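Subject: Re: [breldale-transfer] Does the Pritum portfolio count toward the second-year credits?

Hi all,

Sorry for the slow answer, I was away for most of August and came back to a mailbox I'm still digging through. I've left the original question in below so people can follow along without hunting through the archive.

> I finished the two-year program at Drukbridge in the spring and I'm
> coming over to Breldale to do the bachelor's in engineering. The
> admissions page says I can get credit for "prior project work" if I
> submit a portfolio through Pritum. The department handbook doesn't
> mention Pritum at all, it only talks about transcripts and syllabi.
> Which one do I believe? And if I do the portfolio, can it replace
> Statics, or only electives? I'd really like to not take Statics
> again. I got a B the first time.

OK so, the short version: you need both, and no, the portfolio won't get you out of Statics. But your B might!

The longer version is that the two pages were written by two different offices and they're describing two different things. The transcript review is the old process. You send your transcript plus the syllabus for each class you want matched, and someone in the department sits down and compares topics and contact hours. That one covers the required classes - Statics, Circuits, the math sequence. For Statics they want to see trusses, friction and centroids on the syllabus, and if one of those is missing they'll usually ask for a graded exam or a homework set before they say no. I came over from Drukbridge myself and mine went through with a B minus, so don't panic about the grade.

The Pritum portfolio is newer and it only feeds into the project electives and the second-year design studio. You upload your reports, a one-page reflection for each project, and a few photos or drawings. The most anybody can get out of it is 2 classes. I think that's a pretty good deal, considering mine took me a long weekend and a lot of coffee, but it's worth knowing the ceiling before you go scanning every lab notebook you own. 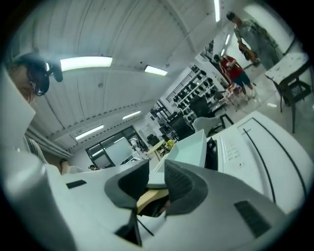 Pasichnyk wrote to me off list to say that the reflection page matters more than the reports do, and that the first submission came back with a note asking for less about what the team built and more about which decisions were the student's own. It went through on the second try with hardly any changes to the reports themselves. So I'd pass that along as advice: write "I chose" and "I calculated" wherever it's true, and if it was a group project, say plainly which part was yours. My own reflections were full of "we" and I got the same note, more or less word for word.

A couple of other things I wish I'd known going in.

Get your syllabi now, while your Drukbridge login still works. Mine got shut off over the summer and I had to email the front office and wait and wait. The catalog description isn't enough, they want the week-by-week version with the textbook listed. If the instructor never posted one, ask for it nicely and ask early.

The tuition thing confuses everybody. Transferred credits are free to post, but portfolio credits have a review fee, and it gets billed when you submit, whatever the result. Financial aid won't cover it as far as I could find out. My whole bill for that first term, with the fee and the parking permit and one very overpriced textbook, came to $3,081, and I'd budgeted for less. If somebody on the list has managed to get the fee waived, please speak up, I'd love to hear how.

Also - and this is more opinion than fact - I wouldn't use the portfolio to skip the design studio even if you qualify. That's where I met pretty much everyone I study with now. People who start as freshmen already have their groups by the time we show up, and the studio is the one class where the teams get mixed up on purpose. I'd spend the credit on electives and take the studio anyway. Others here will disagree and that's fine!

On the handbook not mentioning Pritum: I asked at the advising desk, and they said the new edition has a paragraph about it but the website still links to the old one. Ask them for the PDF, they'll send it to you the same day if you write before noon.

Let us know what they say about Statics. And if you want to see one of my reflection pages just to get the tone, write to me off list and I'll send it over, typos and all.

Good luck, and welcome to Breldale!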